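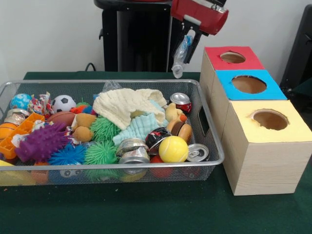 Larnik sorting kit, mixed basket, three boxes. Bottle in the gripper.

Notebook, September 2026
Larnik kit on trial, bench 2 – O.K.

Got the full sorting task going today and I am really pleased with it! Short notes while it's fresh, tidy up later.

The kit is on loan through Ciston until November. It comes as software, a set of gripper fingers and a box of sample objects, and it runs on the arm we already have. I'd put off the mixed basket all week because the sample objects on their own were going so well (single items on the green table, well spread, decent light) and I half expected it to fall over the moment things were piled up. It didn't. It slowed down, it had a few daft moments, but it kept going.

Task as set: empty the basket into the boxes. Toys to yellow, cloths to blue, cans and bottles to red. The yellow box is the biggest, so toys go there. I typed those rules in as plain sentences and the kit took them without any fiddling, which still feels like cheating after what we went through with the Atallah system last year. That one wanted a separate model for every object and about a fortnight of my life.

Settings: grip force at 55 to begin with, then up to 60 after the tennis ball slid out twice. At 60 the plush bear is fine and the soft stuff is fine. Haven't dared go higher with the clear bottles.

What went well:

Bottles. Clear plastic was the thing I was most worried about, and it found them. It likes to take them cap down and carry them that way, quite slowly, and then line up over the hole. Good clean drops mostly.

Cans, crushed or whole. It doesn't seem to care how squashed they are. It tried the pull-tab end on one lying on its side, gave up by itself and went for the middle instead. Lovely to watch.

The spiky puffer balls. I thought the spikes would confuse the fingers but they give it something to hold.

What went less well:

Cloths. The washcloth came up first go, but the cream knitted one brought a can with it, and the kit called the whole lot "cloth" and put it in blue. Need to ask Larnik if there's a check for two things in one grip. I can't find one in the manual (page 553 is just a list of error codes, don't bother).

The wire rim. It's very cautious near the edge of the basket and leaves corner items until last, then takes ages over them. The globe ball sat in its corner for most of one run. There's a clearance setting, I've left it alone for now so we have a fair baseline.

Sweet wrapper. I hadn't given it a rule for wrappers, so it stopped and asked. Fair enough, and much better than guessing. I told it red.

Obed Kyei's old rule applies here: never change the basket and the settings on the same run. I did exactly that when I moved to 60, so that run doesn't count. Will repeat it.

Next:
– same basket, 60 throughout, no touching
– swap the box order so yellow is at the back, see if it copes with the colours alone
– more cloths, fewer balls
– email Larnik re double grips
– Londia want to come and see it. Fine by me once the cloth problem is sorted, or at least understood

If anyone uses the bench in the meantime, please leave the boxes where they are. The positions are saved and it's a nuisance to teach them again.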